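Stulia Shared Stand Program
Progress report to the Jerka Fund, second reporting period
November 15, 2025

This report covers the work done under the shared stand grant since our August report. It follows the order of the work plan in the grant agreement. Spending is covered in the separate workbook, and only the lines that have moved are discussed in the text.
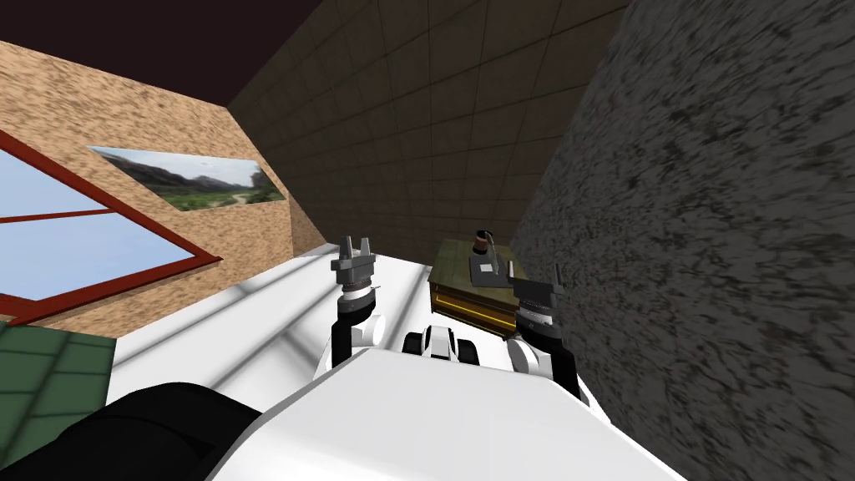

D. Asamoah
Program manager, Stulia

Summary

The shared stand went to two fairs in this period, the regional packaging and freight fair at Jukonstead and a smaller buyers' day held in the same halls the following month. Both were in the work plan. A third event, the spring cold chain show, is booked and the deposit is paid.

Recruitment of exhibiting firms is complete for the current year. We have 29 firms signed up against a target of 30. The last place was offered twice and turned down both times for staffing reasons at the firms concerned. We have decided to leave it open until the spring show and ask the Fund to accept this. Filling it now would mean taking on a firm that has missed every preparation session.

Follow-up after the fairs is behind schedule. The reasons and the new dates are given under that heading.

Recruitment and preparation of firms

The firms are mostly small carriers, pallet and crate makers, freight brokers and warehouse operators. Most had never exhibited outside their own county. A few had visited a fair as buyers and knew how the halls work, and these needed less help.

Each firm went through the same preparation before its first event. It consists of one session on the application and insurance forms, one on what to bring and how to ship it, and one on talking to visitors and writing down contacts. The third session was lengthened after the first group. People were comfortable talking about their own service but tended to let visitors leave without getting a name or finding out what they needed. We now spend the second half of it on practice conversations, in pairs, with a contact form filled in at the end of each.

Two firms withdrew during preparation and were replaced from the waiting list. One had been sold and the new owner did not want to exhibit. The other took on a large contract and could not spare a driver or a manager. Neither had received any travel support, so nothing has to be recovered.

The Fund asked in its last letter whether the firms pay anything themselves. They do. Each pays a flat participation fee on signing, plus its own meals and any hotel nights beyond the first two. The fee has not put anyone off as far as we know, though several firms asked to pay it in two parts and we agreed.

The Jukonstead fair

We took a corner space in the second hall, on the aisle that runs from the food court to the loading doors. It was not our first choice. The space we had asked for near the main entrance went to an exhibitor with a longer booking history. The corner gave us two open sides and a steady flow of people at lunchtime. Mornings were slow.

The stand was divided into shared counters, with a rotation so that every firm had a front position for part of each day. The rotation worked on the first day and slipped on the second, when firms with visitors waiting did not want to move. By the third day our staff stopped enforcing it and simply made sure nobody was left at the back for more than a half day. For the spring show we will use half-day blocks from the start and print them on the badge.

We had 2000 copies of the joint catalog printed. That was too many. A good part of the run came home with us, and it will be used at the spring show with a corrected page for the firm whose phone number was wrong. Visitors took the single sheets far more readily than the catalog. We plan to print single sheets only next year and put the full catalog online as a download.

Freight to the hall went in one consolidated load arranged by one of the participating carriers at cost. It arrived inside its delivery window. The return load was held for most of a day because the hall had issued the wrong pass for the truck. We have written to the organizer and asked for the waiting charge to be refunded. No answer has come yet.

Power and internet were ordered in good time but the internet line was not working on the opening morning. Firms that had planned to show booking systems on a laptop used their phones until the line came up. Next time we will bring our own mobile connection as a backup, which is a small cost and is already in the spring budget.

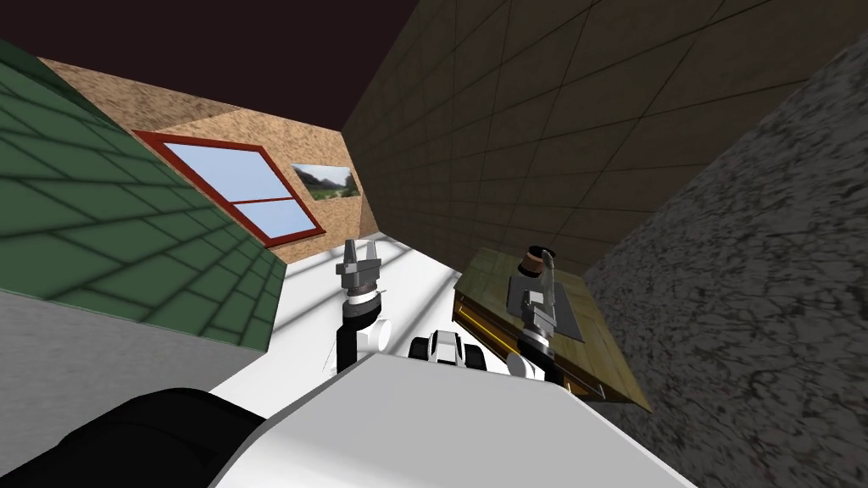 The buyers' day

The buyers' day was a different kind of event, with fixed meetings at tables and no stand building. Organizers matched buyers and sellers ahead of time from short forms. We helped our firms fill in the forms and checked them before they went in.

The matching was uneven. Brokers and warehouse operators had full schedules. The crate makers had few meetings, and some of those were with buyers who wanted a kind of packaging they do not make. Looking back at the forms, we think the product category list was too coarse and that everything made from wood ended up under one entry. We have suggested a finer list to the organizer, and in the meantime we will use the free text box on the form to say more clearly what each firm makes.

Firms liked the format. It is cheap, it takes one day, and the people on the other side of the table have already said that they want to buy something. Several asked whether the program could do more days like this one and fewer full fairs. We would like to discuss that with the Fund before the plan for next year is drawn up. Our own view is that the two do different jobs. New firms get more practice at a fair, and firms with some experience get more out of a buyers' day.

Contacts and follow-up

The work plan says that every contact form is to be entered in the shared list within two weeks of an event, and that each firm is to be called by program staff a month later to see what has come of its contacts. Data entry for the Jukonstead fair took five weeks. The forms were on paper, many were hard to read, and the part-time position that was meant to do this work was vacant until late in the period.

The position is now filled. All forms from both events are in the list. Calls to firms have started and some 40 percent of the firms have been reached so far. The rest will be called before the end of the year. Until that is done we do not want to report totals for quotes given or orders placed, because the firms that pick up the phone first are probably the ones with something to tell.

What we have heard so far is mixed. A few firms have sent quotes and are waiting. One warehouse operator has a signed storage agreement with a customer it met at the stand. Several have not contacted anyone from their list. The usual reason is that they came back to a backlog and the forms stayed in a folder. We now ask firms to name, before the event, the person who will do the follow-up and the days set aside for it.
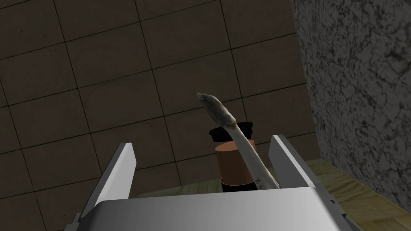

We have also tested a contact form that can be filled in on a phone, with the same fields as the paper one. It was used by four firms at the buyers' day. Entries came into the list the same evening and were easy to read. Two people found it awkward to type while talking and went back to paper, then copied their notes over at the end of the day. We will offer both at the spring show, and ask that paper forms be handed to our staff before leaving the hall.

Budget

Three lines have moved. Space rental was slightly over plan because of the corner surcharge. Printing was over plan for the reason given earlier. Staff costs were under plan while the part-time position was vacant, and the amount left there is larger than the two overruns together. We ask the Fund's permission to cover the overruns from the staff line and to carry what remains into the next period to pay for the calls.

Travel support is on plan. Claims from two firms are still missing receipts and have not been paid.

Plans for the next period

Complete the calls to firms and send the Fund a short note with the totals.
Confirm the floor plan for the spring cold chain show. The organizer has promised a draft in January.
Run one preparation session for the firms going to the spring show, with the morning given over to follow-up.
Decide on the open place.
Agree with the Fund on the balance between fairs and buyers' days for next year.

The contact list, with customer names removed, and the signed participation agreements can be inspected at our office on request.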